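4. Data Collection and Recovery of Gripper Width

All demonstrations in the Gourlay set were recorded with a hand-held gripper and no robot in the loop.

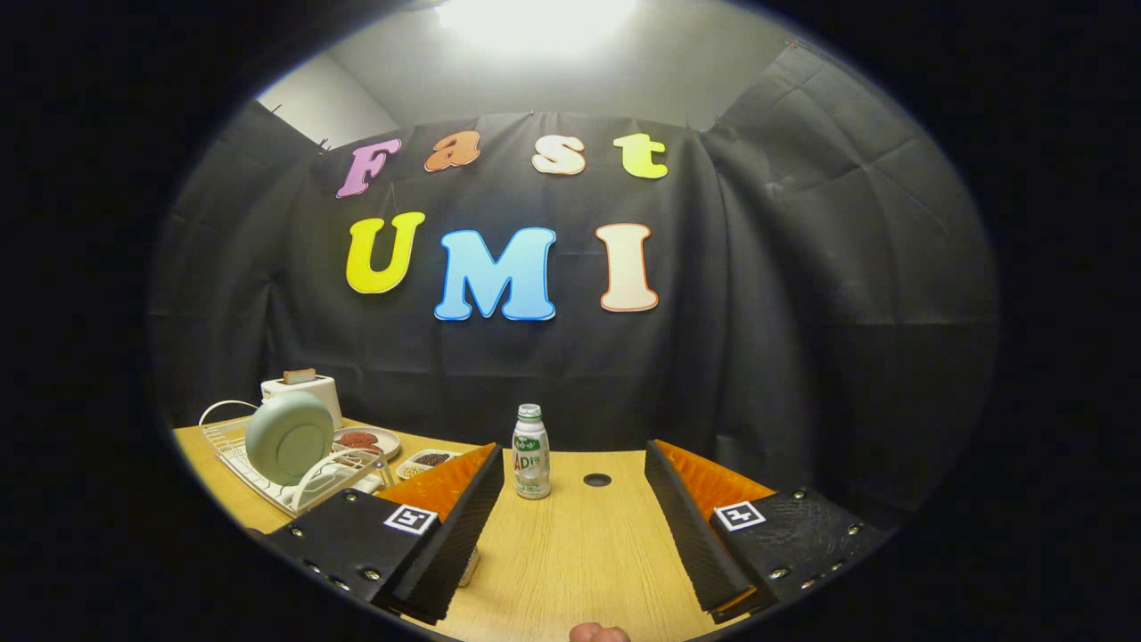
Figure 2: View from the camera on the hand-held gripper, tabletop setup. The square markers on the two fingers are used to recover gripper width (Section 4.2).

4.1 Setup and Protocol

We collected 600 demonstrations across four tabletop tasks: moving a bottle to a target spot, taking a plate out of a dish rack, taking bread from a toaster, and sliding a small dish to a marked area. The tasks share one pool of household objects. For a given task, the objects that play no part in it stay on the table as distractors. We did this so that a policy could not identify the task from the objects alone, and the task label is given to the policy as a separate input.

Recording took place at two sites, Erkley and Urnside. The same gripper design was used at both, and the camera mount was printed from the same file. Tables, lighting, and backdrops were left as each site had them, apart from a black cloth hung behind the work area where the room allowed it. The cloth lowers the number of distant features that the visual tracker can lock onto, so we expected tracking to suffer. In practice the near objects supplied enough texture for most of the motion, and lettering or seams on the cloth supplied more when the gripper was held high. Bare wall and ceiling lights remain in view in part of the data, as in Figure 2, where an overhead light washes out the upper part of the image. We made no attempt to remove such episodes.

Each episode starts with the gripper held above the near edge of the table and its fingers open. The operator reaches, grasps or pushes, completes the task, opens the fingers, and withdraws. Operators were told to move at a comfortable speed and to avoid correcting a grasp more than necessary. Episodes with a failed grasp followed by a successful one were kept and flagged. Episodes that ended in failure were discarded at the time of recording and are not part of the count given above.

Start poses were varied by hand. Before each episode the operator moved the target object to a new place inside the work area and changed the rest of the layout at irregular intervals. We considered drawing layouts from a random table, as in the Jerano protocol, but found that setup time came to dominate each session. The cost of the simpler approach is an uneven spread of object positions, with the center of the table visited more often than the corners. The effect on policy performance is discussed in Section 6.

4.2 Gripper Width from Finger Markers

The gripper carries no encoder. Its width must therefore be measured from the images. A black-and-white square fiducial marker is fixed to the top of each finger, well inside the field of view of the camera. The markers are detected in every image, and the pose of each marker relative to the camera is estimated from its corners, using the calibrated lens model. Width is taken as the distance between the marker centers along the closing direction of the gripper, less a constant offset found with the fingers fully closed.

The lens has a very wide field of view, and the usable image is a circle with dark corners. Both fingers enter from the bottom of this circle, where distortion is strong. Undistorting the whole image before detection gave poor results, mainly by stretching the marker edges near the border. We instead detect markers in the raw image and undistort only the corner points. Raw detection costs some recall when a marker is strongly tilted relative to the camera, but the fingers move on a fixed path and the tilt changes little over the full stroke.

Three conditions account for most missed detections. The first is overexposure: when the overhead light is near the center of the view, automatic exposure can shift enough to blur the boundary between the marker and the finger. The second is motion blur during the reach. The third is occlusion, either by the held object or by the hand of the operator. The hand is a minor source of trouble in most episodes. In Figure 2, a fingertip shows at the bottom center of the view, between the gripper fingers, and it covers neither marker. We mask a fixed strip along the bottom of the image before passing it to the policy, which removes most views of the hand.

If one marker is missed, width is computed from the other under the assumption that the fingers are symmetric about the camera axis. If both are missed, we interpolate linearly between the nearest valid readings, for gaps of up to 4 images. Longer gaps cause the episode to be sent for manual review. During review, an annotator looks at the images on each side of the gap and either accepts the interpolated width or rejects the episode. The decision was left to the annotator when the gap fell in free motion. Gaps that overlapped a grasp or a release were always rejected, as an error of a few images in the closing time has a direct effect on the learned action.

The symmetry assumption deserves a comment. The fingers are linked mechanically, but the linkage has play, and the play grows with wear. With the ridged pads pressed against a rigid object, one finger can sit slightly farther from the center than the other. A single-marker reading then carries a bias whose sign depends on which marker was seen. We re-estimated the closed offset at the start of every session and replaced the linkage at Urnside partway through collection. The gripper at Erkley kept its original linkage throughout.

4.3 Camera Pose

Camera trajectories were estimated offline with visual-inertial tracking. For each table layout, a mapping pass was recorded first, with the operator moving the gripper slowly around the work area. Episodes were then localized in the resulting map. A new map was made whenever furniture or backdrop moved. Moving small objects on the table did not require a new map, although points on those objects were sometimes retained in the map and had to be rejected as outliers later.

Points on the gripper itself are a more serious problem. The fingers, screws, and pads are sharp, high-contrast features that stay nearly still in the camera view, and a tracker that accepts them will report that the camera is not moving. We apply a static mask over the region swept by the fingers. The mask is generous on purpose. It removes part of the table directly in front of the gripper, including the object about to be grasped, but this region is of little use for tracking once the gripper is close.

We compared the masked and unmasked versions on a subset of episodes from both sites. Without the mask, trajectories were compressed along the forward axis during slow approaches, and several episodes lost tracking during the grasp. With the mask, the remaining failures occurred mostly when the view was filled by black cloth or plain wall. These failures were easy to detect from the number of tracked points, and the episodes concerned were recorded again in the same session.

4.4 Alignment and Filtering

Images, inertial readings, and width estimates are placed on a common clock. Both the images and the inertial data come from the camera and share its timestamps. Width is derived from the images and inherits their timing. No further synchronization is needed, and we regard this as the main practical advantage of measuring width visually. A separate encoder would give cleaner readings at the cost of a cable and an unknown delay.

The trajectory is resampled at the control rate of the policy and smoothed lightly in position and rotation. We do not smooth width. Smoothing rounds off the start of the closing motion, and in early tests policies trained on smoothed width closed the gripper too early and nudged light objects away from the grasp. A median filter with a short window was enough to remove isolated detection errors.

Filtering was carried out by Sena Ackah and Iresha Karunaratne, neither of whom had recorded any of the episodes they reviewed. Disagreements were settled by discussion. The most frequent dispute concerned episodes in which the gripper touched a distractor without moving it. We kept these. Episodes in which a distractor was clearly displaced were removed, with the exception of the dish task, where contact with neighboring objects is hard to avoid in crowded layouts. The review flags are released with the data so that other users can apply a stricter rule.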